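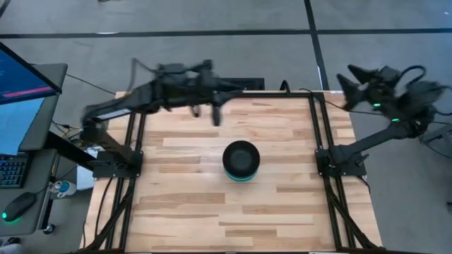

I've had the Cadmont bench frame kit bolted together since November and I keep getting asked about it, so this is my long-winded answer. I'm writing about the frame and the top, mostly. The arms are another story and I've complained about those enough already on the forum.

Short version first: I like it a lot, the instructions are awful, and you should buy extra T-nuts before you start!

I paid $206 for the kit on its own, no top. You get the black extrusion, the braces, corner plates, a bag of bolts and a folded sheet that pretends to be a manual. The top I got from Domínguez, a little lumber place near me that cuts to size while you wait (and will plane an edge if you ask nicely). If you order the Cadmont top you save yourself the drive, but I looked at one at the Pliler open shop and thought it was thin for the price.

## Putting it together

The box says 30 minutes. Ha. I took most of an evening, and part of that was my own fault because I tightened everything as I went. Don't do that. Leave every bolt loose until the rails are all in, set the top down in the middle, nudge things until the gaps look even, and then go around with the wrench. I ended up taking the rear rail off twice to learn this.

The slots are nice and clean, no burrs, and the nuts slide the whole length without catching. What I'm less happy about is that the base mounts for the arms have to go on from the end of the rail, so if you've closed up the corners already (guess who had) you're opening them again. Cadmont could have put one line about it on the sheet. Drop-in nuts solve it, but those come in packs of 15 and they're not included. 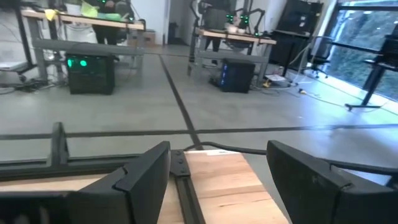
*Bracket plate at the end of the rail, with the gripper fingers in front.*

The plates are my favorite part of the kit. They're plain and flat and they don't creep. I put a paint-pen mark across a few of the bolt heads the first week and the marks still lined up when I checked last. My old bench, a Starus folding thing, would walk a little every time an arm stopped short, and I'd have to redo the calibration. I haven't had to do that here – or at least I can't blame the bench when I do.

## Using it

I mostly practice picking and stacking kitchen stuff, which sounds silly until you try to get two grippers to agree about a dish. The wood top is good for this. It's got enough tooth that things stay where they land, and it's kinder to a dropped part than the steel sheet I had before.

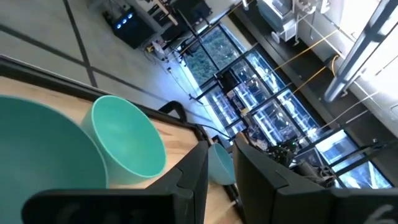 Reach was my big worry when I ordered, since the kit only comes in one width. Mine's fine in the middle and gets awkward toward the far side, and the wrist camera makes it worse, because the fingers take up so much of the view. A line of bowls is a good test. With the three teal ones laid out big to small, the large one is right there in your face and the little one ends up half hidden behind the hardware. I've started putting the smallest thing nearest when I set up.

Cables are the other gripe. There's no channel or clip anywhere in the kit, so they hang off the rails however you let them. I used about 4 bucks' worth of hook-and-loop ties and it's still a bit of a nest.

Would I buy it again? Yep, with the drop-in nuts in the same order. If you're only running one arm I'd say it's more frame than you need.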